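### 3.2 What people call the colours

I started this part of the study thinking colour names would be the easy bit. They weren't! I asked 47 shoppers in Brostness to name the shades of cheap kitchen plastics, and Yoon-hee Won wrote down every word they used, mumbles included. Pink caused the most bother – one shopper's "hot pink" was another's "raspberry", and a few went back and changed their minds (we kept the first answer).
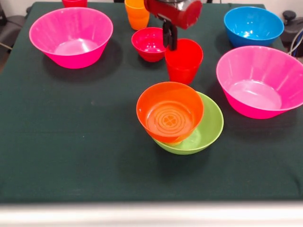
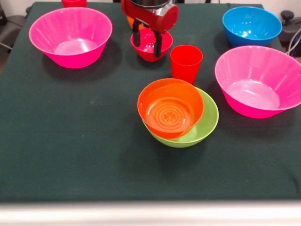 **Figure 6.** Bright plastic tableware on dark green cloth, with reds, orange and hot pink in both views.

Orange was far calmer, and over 50 per cent of the younger group simply said "orange" and moved on. Red sat somewhere between the two. Da-eun Ki thinks the shop lighting matters more than I do, and we come back to that in Section 4.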